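Environmental Policy, Unit 2: Do deposits and sorting rules work?
Handout, August 2018

Start with the number everyone quotes. The town of Fadasberg says its return rate rose by 22 points after the deposit came in. Rose from what? The "before" figure was a phone survey of 1426 households, and people asked about recycling tend to flatter themselves.

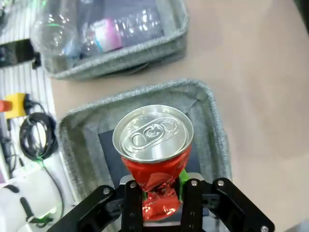 The "after" figure came from weighing. You can't subtract one from the other, though the town did. Keep this in mind when you read the Ullitz report, which does the same thing with better charts.

Second problem: collected is a different word from recycled. Glass mixed by color often ends up as road fill - and still counts toward the target.

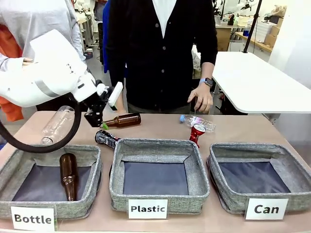 Photo: Maruyama course archive

Ask of any program: who measured, at what point, and who pays if the rate falls? In Lekura the hauler did the measuring and also got the bonus. I would not call that evidence.
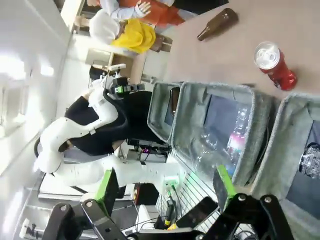 Metal is the stronger case, as scrap buyers pay for it with or without a campaign. That makes it hard to credit the campaign.

For October: read the Ullitz appendix, not the summary, and bring one claim you don't believe.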